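The jars, the bins and a long think about the larder

I have been meaning to write about the larder since July, when the shelf with the vinegars on it came away from the wall and took a good deal of plum chutney with it. I'm told that everyone who owns an old house has a shelf story, so I won't go on about mine, except to say that I was finding mustard seeds behind the skirting for weeks and that the cat will no longer go in there at all.

It did at least force me to take everything out. I had not taken everything out in years! I used to do a sort of polite tidy, where you pull the front row forward, wipe what you can reach and push it all back again, and I thought that counted. Then I found two tins of treacle with their labels in the old design and a bag of pearl barley that had gone a funny grey, and I had to sit down on the step with a cup of tea.

My neighbour Annelies Mayrhofer came round to help, bringing cake (hazelnut, very good, I have asked for the recipe and been given half of it). She has a rule that anything that pours should live in something with sides. Oil, vinegar, syrup, soy sauce, the lot. Her reasoning is that bottles dribble, and if they're going to dribble they may as well do it into a tub you can carry to the sink. I had always stood mine straight on the shelf, and I have the rings to prove it.

So I've become a bin person. I started with the Mösli ones because the shop in Brindau had them in the window, and they're nice enough, though the corners take up more room than you'd expect when your shelf is only 60 cm across. After that I stopped buying and started using what was in the house, which was a great relief to my purse. Old fridge drawers are marvellous for this. So is the tub that the washing tablets come in, once you've aired it for long enough that the rice doesn't taste of meadows.

Clear or solid was the question that kept me up. Clear wins for bottles, I think, as you can see how far down they've gone without lifting each one. For jars I like a solid bin with a bit of weight to it. A jar with a coloured lid shows up well enough from above, and I've started saving the red ones for anything hot, so there's less chance of a repeat of the paprika custard. Tan and yellow lids are for nuts and seeds. White caps go on absolutely everything else, and I admit the system rather falls apart at that point.

I do all the sorting on a table first, with the containers along the back and the bottles and jars wherever there's wood to spare.
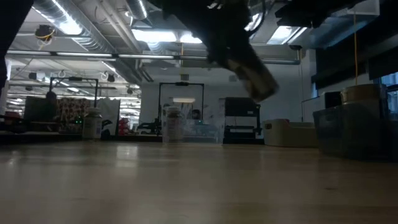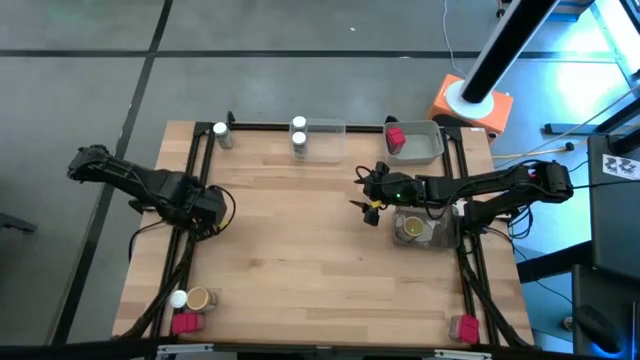
The other thing I've learnt is to leave gaps. I know it feels wasteful. When I first filled my bins I packed them to the brim, so pleased with myself, and then I came home with a 700 g jar of honey from Meinrad Gruber's stall and there wasn't a single place to put it. It lived on the windowsill next to the radio until the following month. Now each bin goes back with room for one more thing, and when that room is taken I have to eat something before I buy something. My husband says this is the best rule in the house.

As for what goes where, I did try sorting by cuisine, as the magazines suggest, and it lasted until I needed the sesame oil for something that wasn't in its proper country. Sorting by height has done better. Tall things at the back in their tub, squat jars at the front, and the awkward wide ones down on the floor with the potatoes. I have the baking things separate, in a bin of their own with a handle, and it comes out whole on cake days and goes back whole, minus some icing sugar.

Labels I have not done. Annelies has done hers, in a lovely round hand, with the date of opening underneath. I bought a packet and wrote "LENTILS" on one, and it is stuck to the inside of the drawer where I keep the rest of the packet.

The new shelf is going up at the weekend if the plaster is dry. I've asked for proper brackets this time, and the chutney is staying on the floor until I've leaned on it a few times myself. If anyone has a good way of getting vinegar out of an unsealed pine board, do please leave me a comment, as I've tried bicarbonate and all I got was a paler patch that smells the same.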